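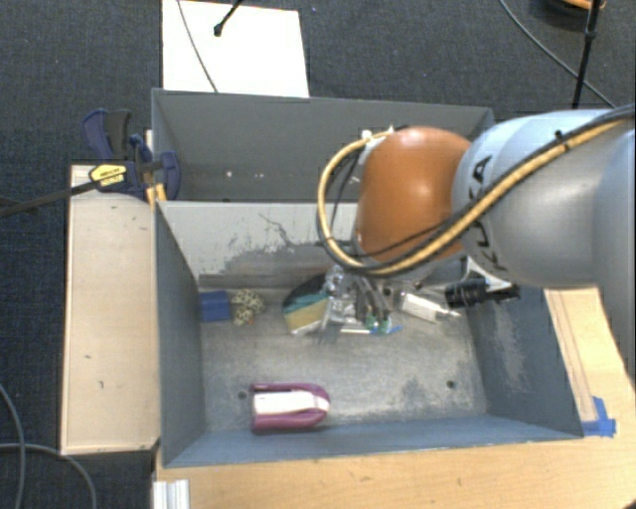 Call for Participants: Student Bin-Picking Project, Fall Intake

The Negussie School of Engineering invites applications from currently enrolled undergraduate students to join the Leltura Student Robotics Project. There are 20 places available for the coming academic year. Applications close on 24th September.

About the project

Leltura is a student-run project, supervised by faculty, in which teams program an industrial robot arm to pick mixed household and toy-sized items from one metal bin and place them in another. The project enters the Jorneo Picking Challenge, an intercollegiate competition held each July. In the competition each team is given a set of 56 items, some of which are not disclosed until the day of the event, and is scored on items transferred, items dropped and time taken.

Work is divided among three groups. Applicants should indicate a first and second choice.

Grasping and hardware. Members of this group design and test fingertips for the gripper, maintain cable routing on the arm, and keep the bins and work table in usable order. Experience with hand tools is helpful.

Perception. Members write and test software that locates items in the bin, including items that lie against a wall or partly on top of one another. Applicants should have completed one programming course.

Trials and records. Members plan and run picking trials, enter results in the project log, and prepare the written report that accompanies the competition entry. The team is expected to log 1,000 picks before the spring review. No programming background is required.

Who may apply

The call is open to students in any major who will be enrolled full time through the end of the spring semester. Previous experience with robots is not a condition of entry. Students who took part last year may apply again but will be considered on the same basis as new applicants.

Time commitment

Participants are expected to contribute nine hours per week during the semester, including one general meeting. Attendance at the competition is strongly encouraged – travel and lodging are paid by the School for all members in good standing.

Safety requirements

All participants must complete the laboratory safety course and the robot cell induction before entering the work area. The arm may be operated only when two trained members are present. Closed-toe shoes are required, and long hair and loose clothing must be secured.

Credit and support

Participation may be taken for two elective credits, graded pass/fail, or without credit. Materials are supported by a grant from the Proltden Fund for Undergraduate Projects. The positions are unpaid.

How to apply

Applicants should submit the following through the School's student portal:

A statement of no more than one page, giving reasons for applying and the preferred groups
An unofficial transcript
The name of one instructor who may be contacted

Incomplete applications will not be reviewed. Selected applicants will be asked to attend a short interview in the project laboratory. Questions regarding eligibility or accommodations should be directed to the Undergraduate Projects Office.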